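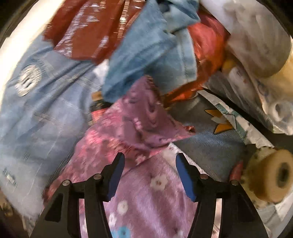 Fig. 4. Mixed load in the drum, fleece and printed cloth.

4. FIRST WASH AND EVERYDAY LOADING

Do section 3 first (leveling, hoses, transit bolts). Bolts still in? Stop. Go back.

4.1 Empty first wash

1. Open cold tap all the way. Check both hose ends for drips.
2. Drum empty, door shut till it clicks.
3. Half a scoop of powder in tray II. No softner.
4. Dial to COTTON 70, press Start.
5. Stay nearby for the first fill. Water on the floor — press Stop, close the tap, redo 3.4.

Note: light rubber smell on first run is normal. Gone by the second or third wash.

4.2 Loading

1. Empty pockets. Zip zippers, turn fleece inside out.
2. Put items in one at a time, loosely. Don't ram them down.
3. Leave a hand's width of space at the top of the drum.
4. Run a finger round the door seal — no cloth caught.

CAUTION: fleece and thin printed cotton go on COOL, low spin. Never COTTON 70. Prints crack, fleece pills.

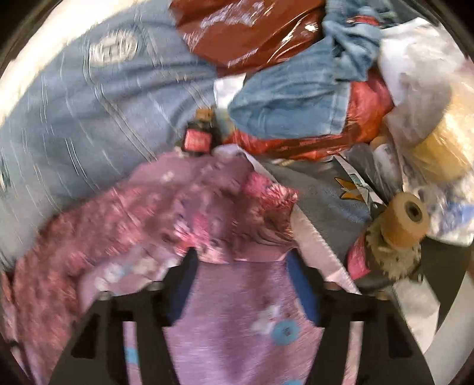
5. Mixed load with one heavy item (bath mat, jeans)? Add a second heavy item or take it out. A single one throws the spin off balance and the machine will stop and retry, up to three times.
6. Still stopping: open door, spread the load by hand, run SPIN only.

4.3 Burkwood models with the older panel

No COOL button. Hold Temp till the light goes out, then Start. Same thing.

4.4 Error codes you may see on day one

E1 — tap closed or hose kinked.
E3 — door not shut.
933 — drain blocked. Clean the filter, see 6.2. Put a towel down frist.

Filter cover is tight from the factory. Use a coin, not pliers.

Revised 24 June 2022, R. Hamdy / H. Baudry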